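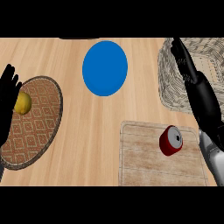
What happens to the staff when a kitchen or packing room is automated?
Most of them stay on in changed jobs, with less lifting and sorting and more checking, refilling and putting right what the machines get wrong.

Automation in food packing

Automation in food packing, also table automation (trade usage, mostly northern). The use of robot arms for picking, placing and sorting goods at a bench. Covers loose fruit, tins, tableware. Distinct from line automation, where goods move on a belt past fixed machines.

Background

Bench work was long thought too fiddly for machines. A lemon rolls, a can tips over, a basket has soft sides. Early grippers had two flat jaws and bruised fruit. Hands with several jointed fingers came later and cost more, but one hand could handle many shapes. Layouts are now often tried out in computer simulation first, two arms and a handful of everyday items on a virtual table, before any bench is rebuilt.

Use at Vindthorpe

The Vindthorpe depot of the hamper firm Leitão is the case most often cited. 185 staff at the time, of whom 34 worked at the packing benches. Arms were brought in one September, on the early shift only. Planning was led by Grímur Blöndal. Supervisor Benvinda Neves kept a daily log of stoppages, later used as a training text at the sister site in Flemen.

Output reached 300 hampers a shift, after a slow start. Stoppages mostly small: an item lying on its side, a basket put down at the wrong angle.

Effects on staff

Bench packers became "tenders", each looking after two benches. Pay went up one grade. Eight packers moved to goods-in, at there own request. Wrist and shoulder complaints fell, complaints of boredom and noise rose. Breaks had to be reorganised, as the arms did not stop for tea and tenders felt unable to leave them. A fixed relief rota was agreed the following spring.

Benedita Garcia, a packer for most of her working life, told the staff newsletter: "I used to know by feel if a lemon was going soft. Now I look at a screen and go and feel it anyway."

Older staff needed longer on the controls but were quicker to spot a bad item. Mixed pairs were tried and kept.

Criticism

Matilde Magalhães has argued that the tender's job was never properly described, so blame for spoiled goods fell on whoever stood nearest. Leitão rewrote the job sheet. The Pindetlow depot declined the arms altogther and still packs by hand.

See also: Bench work; Job grading; Relief rota; Shift patterns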